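Housekeeping Skills 1
Unit 6 notes: small tools, floors and the bathroom set
Instructor: Mohandas Gounder
Notes posted 2022-02-08, replaces the earlier handout (wrong dilution in that one, please throw it out)

Reading before next session: the Thampi workbook, chapter on wet rooms, up to the part on grout. Skip the bit on steam cleaners, we don't have one.

1. What this unit covers

Brush, holder, cloth. Hard floor around the fixture. Storage after. Not covered: descaling (Unit 7), drains (Unit 9), anything with bleach.

The written test takes 40 minutes and the practical is separate. You need both to pass the unit. Practical retakes are in June, one retake only.

2. Words we use

Head: the bristle end.
Handle: everything you hold, including the hook if it has one.
Holder: the cup the brush stands in. Some people say caddy, same thing, either is fine on the test.
Cloth: any wiping cloth. "Rag" is a cloth that's been downgraded and won't go back on a surface people touch.
Contact time: how long the cleaner sits before you touch it. People always cut this short.
Drip time: how long the brush hangs over the bowl before it goes back in the holder. People skip this altogether.

3. Color coding

Most sites you work at will have a scheme on the wall. Follow the one on the wall even if it's different from this one. For class:

Red or pink: toilets and the floor right around them
Yellow: sinks, taps, tile
Green: food areas
Blue: everything else, desks, sills, doors

The scheme is for cloths, buckets and gloves. Came up last time so writing it down: a toilet brush gets sold in whatever color the shop likes and the color tells you nothing. Go by what the tool is. 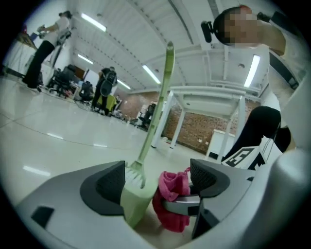 Choosing a brush comes down to the head, the handle length and how the holder stands. Head should be firm, bristles even, no bald spots. White bristles are good for learning on because you can see what's left in them. The light green brush has a white head and a long handle with a rounded tip, so your hand stays well up out of the way, and with the pink cloth you've got a class set: brush and holder green, cloth in the toilet color. Don't pair it with a green cloth because it matches. Green cloth is kitchen. If the holder tips over when you pull the brush out one handed, it's too light, put it on the reject shelf.

4. Order of work

Gloves on. Lid up, flush once, cleaner under the rim.
Leave it. Read the label for contact time, it varies by product. Do the outside while you wait.
Outside goes top to bottom: tank, lid, seat top, seat underside, rim, base, floor. Fold the cloth in quarters and turn to a clean face at each stage.
Then the bowl. Under the rim first, all the way round, then sides, then down into the trap. Short strokes. No flicking.
Flush with the brush in the water so the head gets rinsed.
Trap the handle under the seat, head over the bowl. This is drip time. Two minutes minimum for class purposes, longer is better.
Brush back in holder. Cloth in the bag. Gloves off last, then hands.

Common marks lost: seat underside forgotten, cloth not turned, brush put back dripping, gloves touching the door handle.

5. The holder

Everybody cleans the brush and forgets what it stands in. Old water collects at the bottom and that's where the smell comes from. Once a week:

Empty it into the toilet, never the sink
Hot water and a little cleaner, swirl, leave
Empty again, wipe inside with a rag (rag, not cloth)
Dry upside down before the brush goes back

The Rumesberg stock sheet has a line for brush replacement. Fill it in when you open a new one, otherwise we can't tell how old they are. Replace when bristles splay out or stay stained after a rinse.

6. Cloths

Start of shift, count nothing, just check the bag is full and sorted by color. Wash at the hottest the label allows, no fabric softener (it coats the fibers and they stop picking up). Pink ones go in a seperate load. Always.

A crumpled cloth works badly. Only the high points touch the surface and you can't tell which part is already used. Fold in half, fold again, flat hand.

Wrung out means it doesn't drip when you hold it up. Try it over the bucket.

7. Picking up and setting down

Short section but it's on the practical.

Brush: take it by the handle, top third. Never by the neck. Lift straight up till the head clears the holder, then move sideways. Going sideways early is what knocks holders over.

Cloth: pick up from one corner, shake open over the bucket, fold. If it has been on a bathroom floor it counts as used, even if it looks clean.

Laying a brush down flat: only in training or to compare two of them. On a job it's in the bowl, under the seat or in the holder. On a smooth floor the curved kind will lie fairly still, the round straight ones roll.

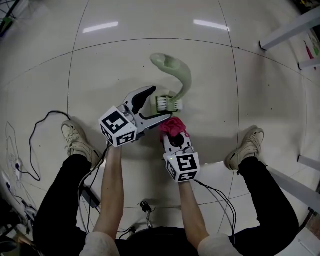
Fig. 2. Curved-handle brush, pale green, laid on white tile. Rounded hook at one end, bristles at the other. Red cloth close by.

The hook is for hanging in a store cupboard. Not over the edge of the tank, it slides off. If you hang it, head down, with air around it.

8. Glossy floors

Shiny white tile shows everything. Hair, streaks, shoe marks. Dry first, always: sweep or dust mop, then damp. Going in wet just pushes the hair into lines.

Use less product than you think. Streaks on a glossy floor are mostly leftover cleaner, so if it's streaky go over it again with plain water before you try anything else. Work backward toward the door. Cords and power strips come up off the floor before any water goes down, no exceptions, I will fail you for this one.

Look at it from low down against the light when you finish. Standing up you miss half.

9. For the practical

Bring: gloves in your size, closed shoes, hair tied back. Brush, holder and cloths supplied.
Pass mark is 30 out of 37. Safety points can't be made up elsewhere.
You'll be asked one spoken question while you work. Keep working while you anwser.

Homework: write out section 4 from memory, then check it against the sheet. Hand in the first version, with your corrections marked on it.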